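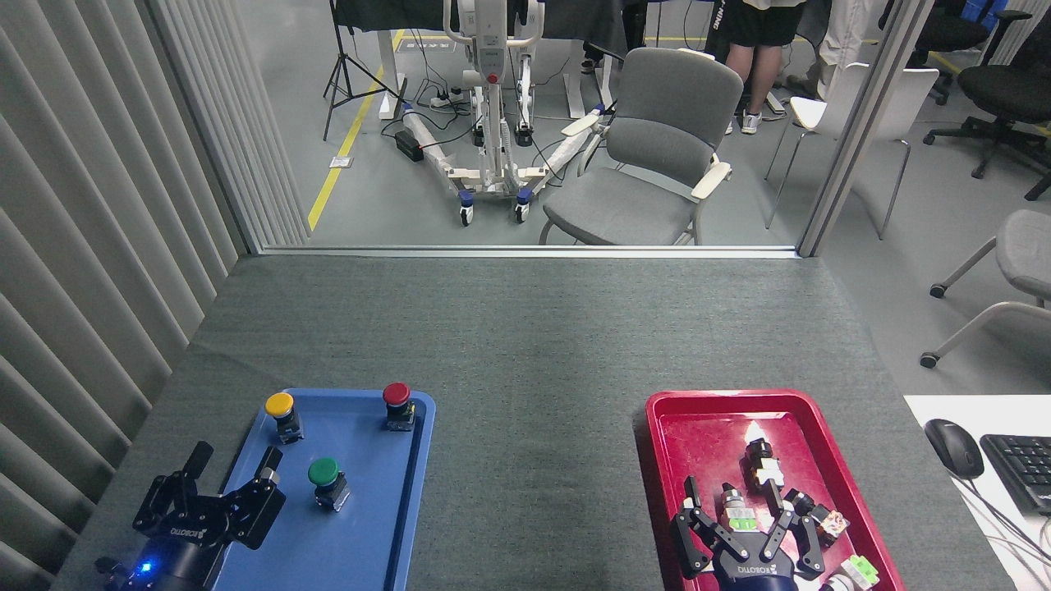

Lab notebook > Two-arm cell > Upkeep

20 July 2021 – left wrist and tray positions

Spent most of the morning on the left arm. Michalis had noticed it closing a little short on the push buttons, so I took the gripper off, cleaned the mounting face and put it back with fresh threadlocker on all the screws. Zeroed the fingers open and closed afterward. The repeat test is 30 picks per button, and I'm starting with the green one because that's where he saw it slip (he swears it was always green, I have my doubts!).

Blue tray stays with the left arm and red with the right, same as before. Please don't swap them, the taught points go with the trays. I did re-teach the blue tray from its far rim, and the old points are saved under "Hernonden old" in case I've made a mess of it.

Right hand: the cable was my real worry. It loops out from the base of the hand down by the corner of the red tray, and I keep imagining it catching on the rim when the wrist turns. Slowed that arm to 200 mm/s for now and added a wait before it comes down over the small parts. Anastasia wants a proper clip on the wrist, and I'm all for it – Trimach has one in the catalog but it comes in packs of 37, which seems like a lot of clips. Zoi is going to ask if they'll sell us 2.

Felt is still okay. It had started to creep toward the window so I pulled it tight and taped the underside again.

To do:
- finish the green run, then yellow, then red
- copy the new points over to the Brernlow folder
- ask Bình if the finger pads are the soft ones or the hard ones, the drawer label is useless
- leave the speed limit on until the clip is fitted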